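Mar 9, 2021

White table, Hundbridge room – top surface

Carried on from last week. The second coat went on Thursday night's mix ratio again, same as the sample boards, and has had its full cure. Room heater left on low throughout. Windows shut.

Reminder of where we are, for anyone picking this up: the old top was stained and had gone yellow along the back, so we sanded it back and recoated in the Brisano matt white. The sheen had to be low enough that the overhead lights don't glare when you are sorting small parts. The gloss we tried in January was hopeless for that. You ended up moving your head about to find the screws.

Sanding between coats was by hand with the cork block. I started with the orbital and gave up, it was leaving swirls that showed once the light came in low in the afternoon. By hand took most of a morning. Dust off with the brush, then a barely damp cloth, then left it 3 hours before going near it with the roller.

Roller notes: the short pile one is the one to use. The foam roller left tiny bubbles on the first sample board and they did not settle. Load it lightly, work across the short side of the table, lay off along the length with no pressure. Keep a wet edge. I stopped to answer the door on the first coat and there was a line there afterwards, which took some getting out.

Tests so far, all on the sample boards and not on the table itself:

Pencil – comes off with a soft rubber, leaves nothing.
Marker – comes off with alcohol if you get to it within the hour. Left overnight it ghosts.
Tea – wiped off after 17 minutes, no mark.
Machine oil – wipes off, but the patch looks slightly darker at an angle. Washing-up liquid fixed it.
Steel rule dragged flat – grey line, rubs out with a thumb.
Steel rule dragged on its corner – scratch, goes into the coat but not through it.

The rub test ran to 3,000 strokes with the grey pad. The board went a little shiny where the pad turned round at each end, and stayed matt in the middle. I am happy with that for a table that mostly gets trays and boxes put on it.

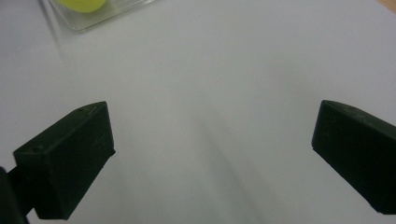
Colour is the other thing. On the tin it is a plain white but on a surface this size it reads cool, a bit towards blue-grey, more so on an overcast day. Next to the cream shelving it looks colder still. I don't mind it. Pale parts are harder to pick out than they were on the old top, dark ones much easier. If the pale ones turn out to be a nuisance we can put down one of the Nasr grey mats for those jobs and take it up again afterwards.

Edges not done yet. They want a small radius before coating or the paint will chip the first time a chair goes into it. Plan is the 3 mm roundover bit in the trim router, top already masked, then primer and two coats with the brush. Do a test pass on an offcut first, the bit has been used on something hard and may be blunt.

Skornix quoted for a laminate top as the fallback, 4 weeks' delivery. Not ordering. Quote is in the folder in case the edges go wrong.

House rules for the next fortnight while it hardens: no tape straight on the surface, no hot mugs, nothing heavy left standing overnight. Lift things, don't slide them. Felt pads for the vice stand are in the second drawer.

To do
– roundover on offcut, then edges
– marker test again at two hours
– buy another short pile roller, the current one is shedding
– label the leftover paint with the mix ratio and put it on the bottom shelf
– check the front left foot, table rocks slightly when you lean on that corner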